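Reading time: 2 min

Print this page | E-mail this page

Packing Small Goods by Hand: A Study of Bench Layout
Student project report, Vodley Technical College
Ignacio Manzano and Loredana Santoro

1. Purpose

The project examined how small electrical goods are packed into retail cartons at a single table. The work was carried out at Sugden, a packing shop in Lakudby that prepares vehicle accessories for sale. The authors were asked to record the present method and to propose changes that would require no new equipment. The product selected for the study was a buzzer fitted with a pair of lead wires and a small white plug.

2. The Workplace

Packing is done on a table covered with a blue cloth. The buzzers are supplied in bulk and are tipped directly onto the cloth. The packer keeps a clear space at the front of the table and takes units from the nearest edge of the heap.

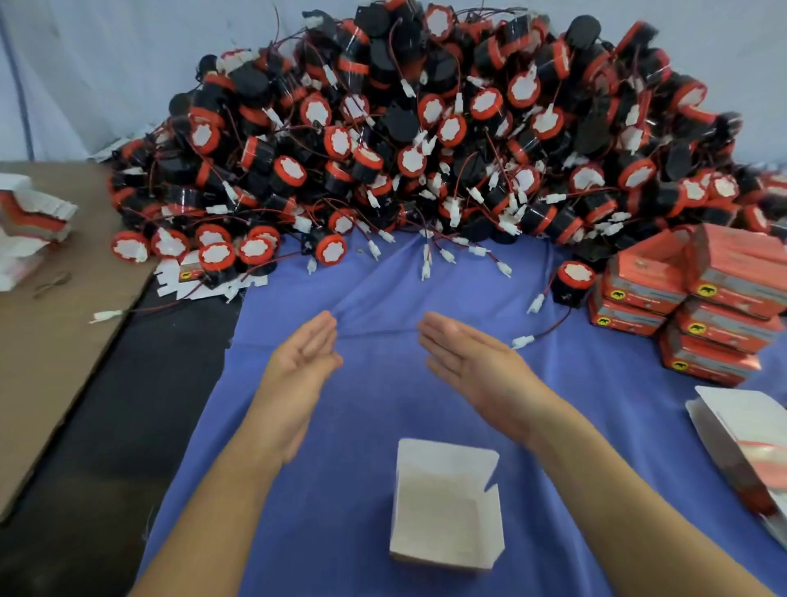
Figure 1. Open carton at the front of the table, with the supply of buzzers behind it.

The arrangement has one clear advantage, which is that the goods are always within reach. Its principal weakness lies in the wires. When units are stored together without dividers, the leads cross one another, and a packer who lifts one buzzer may draw a second along with it. Time spent separating leads was recorded as a distinct activity for this reason.

3. Method

Observations took place in December over 2 sessions, during which 235 cartons were packed. The first 17 cartons were treated as practice and were left out of the timings. Each cycle was divided into forming the carton, selecting a buzzer, placing it, arranging the wires and closing the lid. Loredana Santoro kept the written record and Ignacio Manzano operated the stopwatch. Entries were afterward copied into a Plolix worksheet and checked by both authors.

The order of placing the parts was left to the packer. 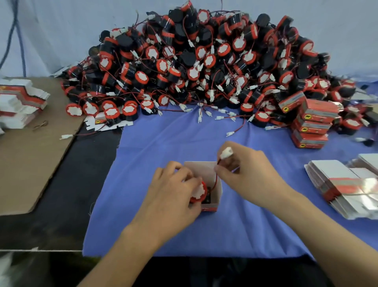
Arranging the wires was the least consistent step. A lead that is folded neatly beside the body allows the flaps to close flat, while a lead left across the top must be tucked in again. The authors noted 158 cartons closed at the first attempt. The remaining timed cartons needed some correction to the wires before closing.

4. Finished Cartons and Blanks

Finished cartons are stacked on the table until there are enough to be moved to the shelf. The stacks share the surface with the flat blanks and the unpacked goods, and the space left for forming a carton becomes smaller as the work proceeds.

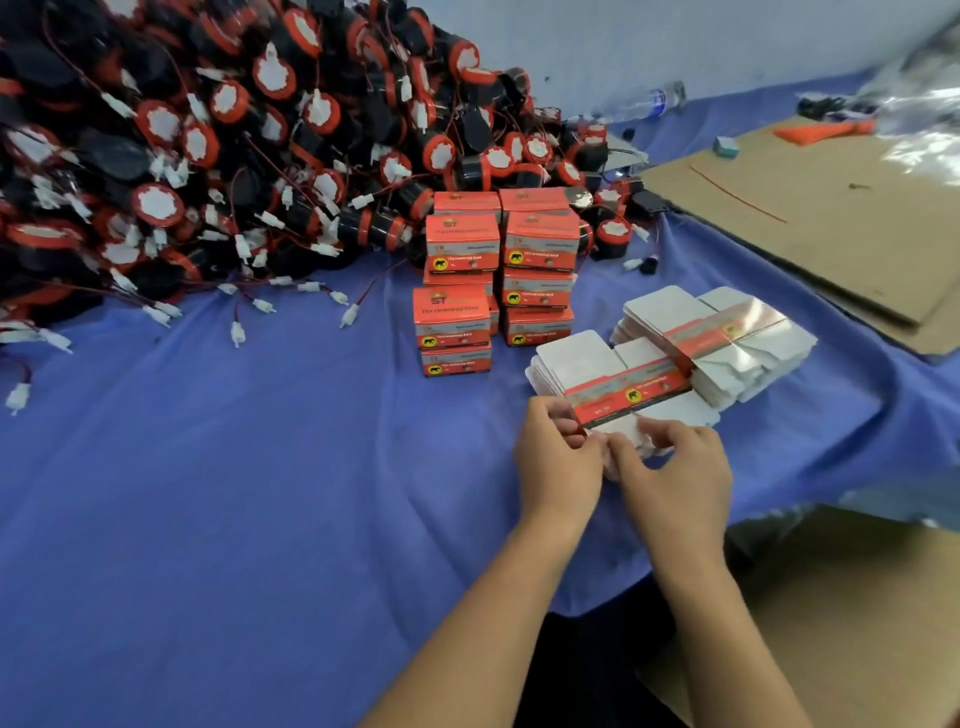
It is recommended that the blanks be kept to one side in a shallow tray and that finished cartons be removed in smaller lots. A low divider across the cloth would hold back the loose plugs. The authors further recommend that a short run of cartons be formed before any buzzers are packed, so that the two tasks do not compete for the same space.

5. Limits of the Study

Only one packer and one product were observed. The recommended layout has been drawn to scale but has not yet been tried at Sugden. A copy of the drawing is held with the timing sheets in the department office.

Submitted 17 Dec 2021

Contact | Copyright Vodley Technical College | Back to top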